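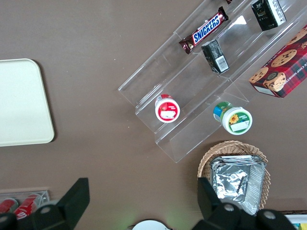 Re: Snack table for the club room, which organiser?

From: Cauã Miranda
To: Kodum list
Date: October 11, 2026

Dear all,

thank you for the answers. I reply to the points below.

> I am for the clear stepped one, but is it not too big for the
> small table? And where do the biscuit boxes go? At Greltis we
> had a basket for everything and it was always a mess.

The size is good, if we put it diagonally. Then the white tray can stay on the left and it is still possible to put down a cup. I tried it parallel to the wall first and I did not like it, the tray had to go half over the edge.

The chocolate bars lie well in the rows. A Snickers fits in one row without bending, and you can read the name through the plastic. The small black boxes I would stand up in the next tier, because lying down they take the place of two bars. The shortbread box is too wide for any row, so it must stand beside the organiser, on the right. I am sorry for those who wanted everything inside.

The wicker basket I would keep for the things in soft bags. Please do not put loose sweets in it, the crumbs go between the weave and I cleaned it for half an evening in January.

About the money: we have 80 in the snack box. The organiser is from Staltisport and I paid it myself, I would like to have back 12. The rest is enough until the Yensuk weekend.

One question is still open. Shall we write the prices on the tray or on a card? I prefer a card, as the pen does not come off well.

Kind regards,
Cauã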